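Duarte Carvalho had 20 folds left to do before he could go home. The gripper was heavier than it looked, and after a morning of it his thumb had started to ache at the base.

Piritz paid by the accepted take. You held the gripper, you squeezed, the two fingers closed, and whatever your wrist did got saved so that a robot in Clillville could learn it. The robot had a kitchen of its own. Duarte had never seen it. He had seen one clip of its arm picking up a dishcloth and laying it down again in the same place, slowly, as if it had forgotten why it came in.

The job sheet said tables, any tables, as long as they weren't in the lab. So he had gone down to the landing at the foot of the stairs, where the light came in through the big windows. He set the fingers wide and lowered them toward the table.

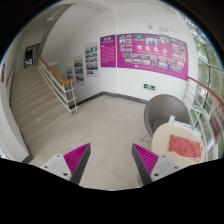

Babak Karimi wanted to know over the headset if he was still going in from the left. The arm in Clillville had trouble from the left, Babak said, and it would copy whatever he gave it.

"I always go in from the left," Duarte said.

"I know. I've got 918 of you doing it."

Duarte looked at his hand. He had folded his mother's napkins that way, and before that he had watched her do it, left corner first, flat of the palm along the crease. He hadn't thought of it as a thing anyone would have to learn.

"Do you want me to change?"

There was typing on the other end. "Give me 30 from the right. Then we'll see which one it likes."

"I've got 20 left on the sheet."

"I'll fix the sheet."

Duarte stepped around and tried it. The first one was bad. The cloth slid, the crease went crooked, and he had to let go and pinch it again. He asked if he should throw that one out.

"No, keep it," Babak said. "It has to see somebody fix one."

He shook the cloth open and started again from the right.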